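Inicio > Boletín > Vida residencial > Servicios comunes

Nuevas normas de uso de la lavandería y los servicios comunes de la Residencia Kendton

La Dirección de la Residencia Kendton comunica a todos los residentes que, tras la consulta celebrada en mayo, ha quedado aprobado el nuevo reglamento de servicios comunes. El texto entrará en vigor el domingo 23 de junio y sustituye a las normas provisionales que venían aplicándose desde la ampliación del ala Yeon. Participaron en la consulta 619 residentes, cuyas observaciones se han incorporado en buena medida a la redacción definitiva.

La cuestión más debatida fue el sistema de turnos de la lavandería. El procedimiento anterior, basado en una hoja de inscripción semanal, daba lugar a reservas que no se utilizaban y a esperas prolongadas en las últimas horas de la tarde. A partir de la entrada en vigor del reglamento, las reservas se efectuarán en la recepción o a través del portal Tromaditz, con un máximo de dos turnos semanales por habitación. Transcurridos 40 minutos sin que el titular haya iniciado el lavado, el turno quedará libre y podrá ocuparlo cualquier otro residente.

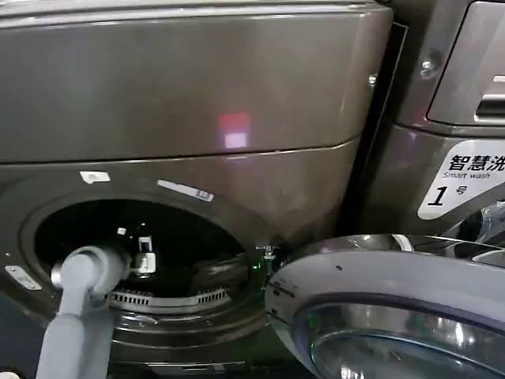

Lavadora de carga frontal.

Se recuerda que la ropa deberá retirarse al término de cada programa. Las prendas olvidadas se depositarán en la recepción, donde permanecerán siete días a disposición de sus propietarios. No está permitido el uso de tintes ni el lavado de alfombras o calzado. Las averías se notificarán por escrito al servicio de mantenimiento, contratado con la empresa Tarnolent, indicando la fecha y el programa seleccionado.

El reglamento regula asimismo el horario nocturno. Entre las once de la noche y las siete de la mañana no podrán iniciarse lavados, medida solicitada de forma reiterada por los residentes de la primera planta. La representante de los residentes, Ro-un Seol, propuso además una franja reservada los fines de semana para quienes trabajan en turno de noche - propuesta que ha sido aceptada y que se revisará al cabo de un semestre.

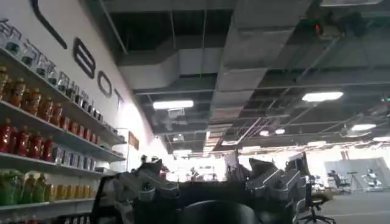 En el apartado económico, la Dirección ha acordado mantener sin variación la cuota de servicios comunes. El fondo de reposición dispone en la actualidad de 900 euros, cantidad a la que se sumará una aportación extraordinaria de 100 euros con cargo al presupuesto general. El fondo se destinará a pequeñas reparaciones y a la renovación de los tendederos del patio interior. Las cuentas podrán consultarse en la secretaría previa solicitud.

Haris Nedeljković, responsable de alojamiento, atenderá las dudas sobre la aplicación de las nuevas normas en su despacho de la planta baja, los martes y jueves por la tarde. Quienes no puedan acudir en ese horario podrán dirigir su consulta por escrito a la secretaría, que responderá en un plazo de cinco días hábiles.

Las reservas anotadas en la hoja semanal conservarán su validez hasta la entrada en vigor del reglamento - las posteriores deberán formalizarse de nuevo. El texto íntegro se encuentra expuesto en el tablón de la entrada principal, y los residentes que lo deseen pueden solicitar una copia impresa en la recepción.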